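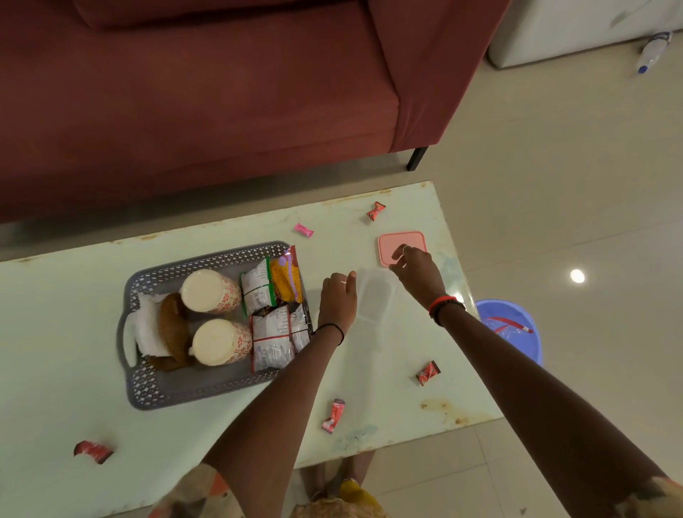
Ob man dafür wirklich ein eigenes Set brauche, fragt Chang in den Kommentaren zum ersten Teil, eine Kamera am Stirnband und ein bisschen Geduld täten es doch auch. Für einzelne Clips stimmt das. Wer einem Roboterarm aber Haushaltsaufgaben beibringen will, braucht viele Durchgänge mit gleichem Blickwinkel und sauberer Beschriftung, und dafür ist das Aufnahmeset von Ostik gedacht. In diesem zweiten Teil geht es um die Einrichtung und die erste brauchbare Aufnahmereihe am Couchtisch.

Stand der Anleitung: 5. September 2026

Was im Paket liegt

Das Set besteht aus dem Kopfband mit Kameramodul, einem Akku für die Hosentasche, einem Kabel und einem Freischaltcode für die Software Grindstead. Eine Speicherkarte fehlt. Der Akku hält bei mir 90 Minuten, danach schaltet die Kamera ohne Warnton ab. Die bis dahin gespeicherten Durchgänge bleiben erhalten, der laufende ist verloren.

Schritt 1: Kopfband einstellen

Band aufsetzen, Modul mittig über die Nasenwurzel schieben, hinten festziehen. Danach die Neigung einstellen. Ab Werk schaut die Kamera zu weit nach vorn, am niedrigen Tisch hat man dann viel Sofa im Bild und wenig Hände. Ich neige das Modul um 20 Grad nach unten. Die Rastung ist schwergängig, lieber mit beiden Händen drehen und das Band vorher abnehmen.

In der Vorschau von Grindstead sollten beide Hände und die Arbeitsfläche vollständig zu sehen sein. Ein Rest Fußboden am Rand stört nicht.

Schritt 2: Licht prüfen

Glänzende Fliesen und glatte Tischplatten werfen die Deckenlampe als hellen Fleck zurück. Liegt der Fleck neben dem Tisch, kann er bleiben. Liegt er auf der Arbeitsfläche, den Tisch ein Stück verschieben oder die Lampe wechseln. Die automatische Belichtung ausschalten, sonst pumpt das Bild bei jeder Kopfbewegung. Die Einstellung steht im Menü unter »Kamera – Erweitert«.

Schritt 3: Aufgabe anlegen

In Grindstead auf »Neue Aufgabe« gehen und einen kurzen Satz eintragen, der ein Ziel nennt. »Dose mit Deckel verschließen« ist gut. »Tisch aufräumen« ist zu weit gefasst und gehört in mehrere Aufgaben zerlegt:

Bonbons in die Dose legen
Deckel aufsetzen
Pappbecher aus dem Korb nehmen
Snacktüten im Korb ordnen

Durchsichtige Dosen sind für die Auswertung schwieriger als farbige. Ein Deckel in kräftiger Farbe hilft, bei mir ist er rosa. Kleinkram auf dem Tisch darf liegen bleiben, auch leeres Bonbonpapier. Ein Arm, der nur auf leeren Tischen geübt hat, kommt in einem Wohnzimmer nicht weit.

Schritt 4: Aufnehmen

Start über die Taste am Modul oder über die App. Ich nehme die Taste, die App braucht nach jedem Durchgang einige Sekunden. Dann:

Hände kurz still ins Bild halten
Aufgabe in normalem Tempo ausführen
Hände wieder zurücknehmen
Taste drücken

Nach 5 Durchgängen die Gegenstände umstellen. Armbänder und Ringe können anbleiben, laut Handbuch stört Schmuck die Handerkennung nicht. Bei mir gab es damit keine Aussetzer. Weite Ärmel dagegen hochschieben.

Schritt 5: Beschriften und exportieren

Grindstead schlägt für jeden Durchgang Anfang und Ende vor. Beim Greifen liegt der Vorschlag meist richtig, beim Loslassen oft zu früh. Korrigiert wird mit den Pfeiltasten. Mein Projekt umfasst inzwischen 2.324 Durchgänge, und die Liste lädt in dieser Größe spürbar langsamer. Wer mehr plant, legt besser pro Raum ein eigenes Projekt an.

Der Export erfolgt wahlweise als Videoordner mit Tabelle oder direkt zum Trainingsdienst von Lemiswood. Für den Dienst muss das Konto vorher verknüpft sein, die Schaltfläche bleibt sonst grau – einen Hinweis darauf gibt es nicht.

Bekannte Probleme

Kamera wird nicht erkannt: Kabel am Akku abziehen, Modul starten lassen, wieder anstecken.
Bild steht auf dem Kopf: Modul ist verkehrt eingerastet, in der Software lässt sich das nicht drehen.
Durchgänge doppelt in der Liste: Tritt nach abgebrochenem Import auf. Ostik hat eine Korrektur für Dezember angekündigt, bis dahin von Hand löschen.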